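Tiltska Garment Steamer — Owner's Guide
Section 3: First Use on Heavy Fabrics 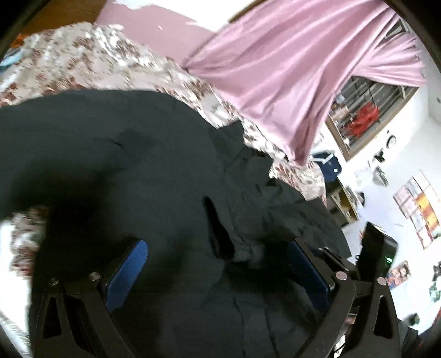 Fig. 3. Dark gray fabric with folded and stitched parts.

Heavy fabric holds a crease the way some families hold a grudge. Allow 14 minutes for your first attempt, and don't start it when you should already be out the door.

1. Read the care label. If it says "do not steam," believe it.

2. Fill the tank to the 200 ml line with plain tap water. No perfume, vinegar or fabric softener. The tank is very easy to fill and very hard to apologize to.

3. Plug in the base and turn the dial to 2. The light blinks while the water heats and stays on when the steamer is ready.

4. Aim the head at the sink and hold the trigger until the spitting stops. The first puff is mostly water, and it will find your shirt if you let it.

5. Turn the garment inside out and steam the seams first. Work from the top down, pulling the cloth gently with your free hand kept well below the head.

6. Go over stitched folds twice, with a pause between passes. Pressing harder does nothing except tire your arm.

7. Let the garment hang until it feels dry. Wearing it sooner puts the creases back, usually at the elbows.

CAUTION: Steam burns. Never steam clothing while someone is wearing it, however late they are.

CAUTION: Unplug the base before refilling the tank.

Note: Dark cloth may turn shiny if the head touches it. Fit the cloth cover (part 3019, in the bag you were about to throw away).

Note: Prukville and other hard-water towns should descale monthly — see Section 6. Owners of the older Berurwood model will find their hose does not fit this base. We have heard about it.

Empty the tank before storing.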